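Handeson Study Room, progress report to the Vachon Fund
Sat 24 March

Hello again from Urnatthorpe! You asked for a short update at the halfway point, and I'm afraid short has never been my strong suit, so get yourself a coffee.

The big news is that the room is a room again. When I wrote last time we still had the old filing cabinets along one side and a carpet that smelled like a wet dog (we never had a dog). The cabinets went to the scrap yard, the carpet went in the dumpster, and the floor underneath turned out to be in much better shape than I'd feared. We scrubbed it, sealed it and left it alone for a weekend, and that saved us the whole flooring line in the budget. I've moved that money over to furniture and I hope that's all right with you. If it isn't, please shout soon, as I'm ordering chairs next.

Desks first, though. I went back and forth on these for weeks. I wanted something in light wood so the place would feel less like a tax office, and I wanted them deep enough that a person can have a big monitor up and still spread out a notebook and a sandwich. The ones from Brurkitz fit the bill. They arrived flat, with the wrong bolts, and then with the right bolts but no washers, and then we had desks! They're solid, they don't wobble, and people keep telling me they like the color.

The monitors are up as well. I bought big ones on plain black stands, and I'm glad I did. Folks who come in to write code or do their bookkeeping like having a window open with room left over beside it. We have dark text windows and bright white pages going side by side most afternoons, and the complaints about squinting have stopped completely. I haven't sorted out the glare. With pale walls and bright screens the room gets pretty dazzling at certain times of day, and I'd like to try some blinds before summer.

Walls: painted. I picked a warm, pale shade, the second one I tried. The first looked lovely on the card and like old putty on the wall, so that was a can wasted and a Sunday I won't get back. The new one took two coats and I did the fiddly bits with a small brush.

And plants! You'll remember I put plants in the application and that one of your reviewers asked if they were really needed. I still say yes. Big leafy greenery by the desks makes the place feel lived in, and it's the thing visitors mention before they mention the computers. I've written a watering chart and taped it inside the supply closet door, because the first plant I brought in got watered by everyone and drowned.

Now the money, and I'll keep this bit tidy. The grant was 3,517 dollars. Of that, 2,000 has gone on desks and monitors together, and 669 on paint, floor sealer, power strips and the trip to the scrap yard. The rest is still in the account and is meant for chairs, blinds and a decent lamp or two. Receipts are in the blue folder and I can scan them any time you like. Two of them are on that shiny paper that fades, so I've copied the amounts out by hand as well.

On use, we've got 27 people signed up so far. Evenings are busiest. Mornings are slow, and I'm wondering about opening later and staying open later to match, but I want to ask the regulars before I change the sign on the door.

Things that haven't gone so well: the cables. There are a lot of them and they go everywhere. I bought a box of clips that don't stick to anything, and I'm going to try the screw-in kind. The heating also comes on with a bang, which makes new people jump. The landlord has promised to look at it and I'll keep nagging.

Still to do before the final report in May:

Order and assemble the chairs
Blinds up, if the quote comes in where I hope
Screw-in cable clips under every desk
Lamps for the darker corner
Ask the regulars about hours
Touch up the paint by the door, where the desks got dragged in

If anyone from the Fund would like to drop by, please do. Let me know a day ahead and I'll make sure there's a free desk and some cake. I'd also love to hear whether you need the final report on your own form or if a letter like this one will do.

Thanks so much for backing this,
The Handeson Study Room organizer
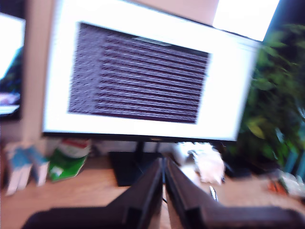

Monitor and greenery at one of the desks, Handeson Study Room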